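Cleaning Painted Workshop Cabinets

Vacuum grit off the top first, then wipe with a damp cloth and a drop of dish soap. Scouring powder dulls the finish.

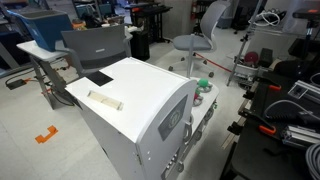
White cabinet top with a rounded edge and a beige strip.

Warm old tape with a hair dryer on low and peel it back slowly – a plastic scraper lifts the rest. Rub leftover glue with mineral spirits, then rinse. For chips, sand with 300 grit and dab on touch-up paint. Let it dry overnight.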